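In praise of the slow ferry

I have just come back from Hellville with sunburnt knees and a very strong opinion about boats.

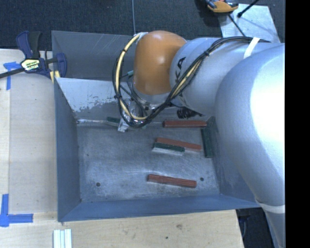 Why would anyone take the slow ferry when there's a fast one?

Because the slow one lets you sit outside, eat your own lunch and watch the coast change, and on most routes it costs less too. The fast boats have their place (a hospital appointment, a wedding you're already late for) but they shut you in behind salty windows with the air conditioning turned up, and you get off the other end knowing nothing about the water you've crossed.

I didn't always think this. For years I was the sort of traveller who sorted everything by journey time and clicked on the top result. Then one August, up north, the fast boat to Keskinen was full and I had to take the old one, which left at six in the morning and called at every jetty that had a person standing on it. I was furious for the first half hour. After that I had a cinnamon bun, moved to the bench on the sunny side, and had one of the best mornings of my life.

What I love most is the stopping. At each jetty something gets handed over: a crate of onions, a pram, a bicycle with a flat tyre, someone's grandmother. On that first trip a dog got on by itself, rode two stops and got off again, and the crew plainly knew it well. You start to see how the islands fit together, who buys from whom, which place has the school and which has the good bakery. I've read whole guidebooks that told me less.

And the talk! People chat on slow boats. I met Kauko Vuorinen on the Keskinen run, and he spent an hour explaining how to smoke whitefish, with drawings on the back of my ticket. I have since tried it three times in my own garden and ruined it three times, but I still have the ticket and I still mean to get it right. Would he have done that on a fast boat, with both of us strapped into airline seats facing a screen? I doubt it.

There are fair things to say on the other side. If you live on an island, the ferry is your bus and your ambulance and your way to work, and you don't want a visitor like me telling you how lovely it is that it takes four hours. I do understand that. When the Sellon line bought its quick new boat, plenty of people who lived along the route were delighted, and they had every right to be. My complaint is only that the old boat was taken off in the same week. It carried 300 people and all their luggage, the quick one carries 100 and is fussy about bicycles, and it doesn't go out at all when the wind gets up. Surely there was room for both, even if the old one only ran in the summer.

Nesach managed it. There the slow boat still goes out every morning, with the fast one following at ten, and by the time the fast passengers come past they are all indoors and we are all outside waving at them like fools. I've done that crossing in flat calm and in proper rain, and I'd pick the rain. They bring round soup when it rains - thick, peppery, far too hot - and you drink it from the mug with your hood up.

So if you're planning a trip with water in the middle of it, please look further down the list. Take a jumper, even in the tropics, and something to sit on, as the benches are hard. Buy your food before you board but keep some coins back for the soup. Get there early enough to choose your side, and if you can't decide, ask the crew which side has the better view. They have always told me, and on the Hellville boat they even moved a pile of rope so I could have the good corner.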